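*Speaker notes, "The Tray Stays on the Bed." Revised 6/8/24. Talk runs 19 minutes if I don't do the crumb digression.*

**Slide 1. Title**

Wait for people to sit. Say hello. Thank Felarholm for the room and for the coffee, if there is coffee. If there is no coffee, thank them for the room.

Opening line: "I'm going to talk about eating in bed, and I'd like everyone who is against it to keep their hands down, as I've met you already."

**Slides 2 and 3. The tray and the snacks**

Click through both, slowly. Let people read the wrappers. 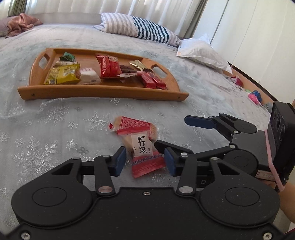
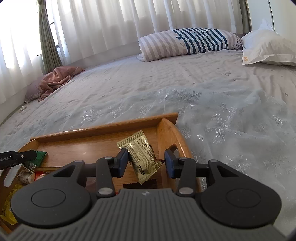

*Bed tray on the bedspread, with snacks.*

Points to make:

- It's a wooden tray with a raised rim and a handle cutout at each end. As furniture goes it is one step up from a lid. It has still outlasted two nightstands in my household, and I paid real money for the nightstands.
- Slide 2, the red and white packet lying on the bedspread. The label says 驴打滚, "donkey rolling around." Practice saying lǘ dǎ gǔn out loud before the day. It's a sticky rice sweet, and the traditional kind gets rolled in soybean flour, hence the donkey, hence the dust. Pause here. Somebody will be picturing soybean flour on their own sheets.
- Slide 3, the gold and silver foil one. Lots of small print on it. Don't try to read it to the room.
- Also slide 3, low down: the dark brown wrapper. Likely a chocolate bar. Ask who would put chocolate on a pale bedspread. Count no hands, move on.

**Slide 4. The survey**

We asked 166 people at the Forden home fair in April where they last ate a snack. 40 said bed. 13 said "near the bed," and I have thought about that answer a great deal. Standing beside it? Leaning? One form had a small diagram.

Don't apologize for the sample. It was a home fair, they were in line for free tote bags, they were very forthcoming.

**Slide 5. What a rim is for**

The main argument, so slow down.

A plate holds food. A rim holds the consequences. When you shift your knees (mime this, but less than last time) everything on a flat board travels. On a rimmed tray it travels as far as the edge and stops there looking embarrassed.

Go back to slide 3 for a second if the clicker allows. Point at the back rim, straight across, then at the side panel curving up. Same idea, more wood where the hands go.

Somebody will ask about trays with legs. Legs are fine. Legs are for people who lie still.

**Slide 6. Sort before you get in**

The Grolen method, named for the street I lived on when I came up with it, which was not much of a street.

1. Dusty things and powdered things go in the middle of the tray.
2. Anything that melts goes at the end farthest from your feet.
3. Foil goes wherever you like, but open it before the other person falls asleep. Foil at midnight sounds like a small building coming down.
4. Empty wrappers go back on the tray. Under the pillow is a decision you'll have to discuss later.

If running long, cut 2. If running very long, cut the joke in 3, but only if they didn't laugh at the donkey.

**Slide 7. The bedspread question**

Patterned or plain? Patterned hides more. Pale hides less. A pale one with a pattern comes out even, and so does the argument we've been having at home. Snowflakes are good. Any speck can pass for part of a snowflake until laundry day.

Crumb digression goes here if there's time (see the yellow card). If the yellow card is missing, skip it. I can't do it from memory, it wanders.

**Slide 8. Sayce**

Mention the Sayce swap shelf, where I leave trays I've replaced. Bring one along to pass around the room. Wipe it first. Check underneath as well, remembering what was stuck there in April.

**Slide 9. Questions**

Likely ones:

- *Soup?* No.
- *Toast?* Cut it on the plate in the kitchen, carry it in afterward.
- *Does the dog count as a tray?* This gets asked every time. Say the dog has no rim.

Leave slide 9 up while packing. Collect the tray from whoever has it, the back row tends to hang on to things. Clicker goes back to the front desk.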